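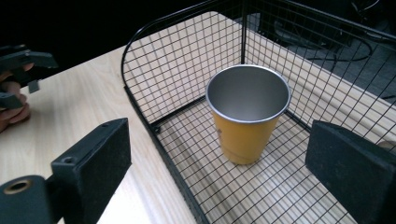 3.2 Colour recording in the foal register

Coat colour in the Drurance register is entered by the breeder, in December, usually at dusk and with the foal moving. Of the 2471 entries we examined, 1328 used a term outside the approved list. "Yellow" was a favourite, and covered everything from palomino to a dun the mustard of the tumbler in Figure 1, a shade no stud book has yet had the courage to recognise. Buckskins fared little better.

Figure 1. Yellow tumbler with silver rim, in a black wire basket.

We re-scored a subset of 1000 entries against the hair samples held at Uvville. Agreement was good for chestnut and grey, poor for the dilutes, and best left undescribed for roan. Twelve foals had changed colour between registration and first start, in one case to that of their paddock mate. The register's own guidance, which runs to a single paragraph, advises breeders to "use judgement". They had.

White markings are treated separately in 3.3, where matters do not improve.

Wilczyńska, December

Search this journal Enter keywords Go

Related items
Brand legibility in aged geldings
The Mita whorl chart: a reappraisal
Dun, or merely dusty? Correspondence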